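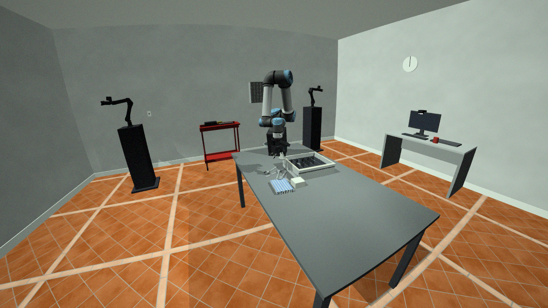 Ticket: Korside trial, gripper hovers above the parts and closes on air
Opened by: Soudabeh Vahidi, Pacheco
Status: Solved

We're in week 5 of the Korside trial and I have to say up front that I love this thing. I went from install to a moving arm before lunch! My problem is with the sorting job. I have the white six-axis arm at the far end of the gray table, with the divided tray in front of the gripper and the little silver metal pieces scattered near the middle. Every pick on those pieces stops short. The fingers close in the air above them, the arm carries nothing over to the tray and the log says "pick complete." Picks on the small white box work fine every time. I've restarted, reloaded the room and gone back to the default gripper settings. Same result.

Reply from Tomos Ifans, Korside support

Hi Soudabeh, great to hear the install went well! Two things to try:

1. Open Table Settings and read me the value for surface offset.
2. Turn on Show Contact Shapes and run one pick in slow mode.

Also, did you bring in the metal parts yourself or are they from our starter pack?

Reply from Soudabeh Vahidi

Surface offset is 0. The parts are our own files, exported by Libor Vondráček on our side. And wow, Show Contact Shapes is wonderful, I wish I'd found it on day one. Each metal piece is sitting inside a big invisible block, much taller than the part. The gripper closes on the top of the block — so as far as the software knows, it really is touching something.

Reply from Tomos Ifans

You found it. When a part file has no contact shape of its own, Korside builds a box for it, and the default minimum height is 50 mm. Fine for cartons, awful for small flat parts. Go to Parts, select all of them, set Contact Shape to "Follow surface" and save. Then clear the room cache, or the old boxes will come right back.

Reply from Soudabeh Vahidi

Done, and it works! I ran 70 picks on Thursday with 17 misses. Those were all pieces lying on top of one another, and that's a fair miss in my book. The slow mode replay made them very easy to sort out from the rest.

One request: could the log show a warning when a default box gets used? "Pick complete" had me looking in the wrong place for a whole morning.

Reply from Tomos Ifans

Good idea, I've passed it to Shirin Kermani, who looks after the log messages. Closing this one, but reply here if the boxes come back.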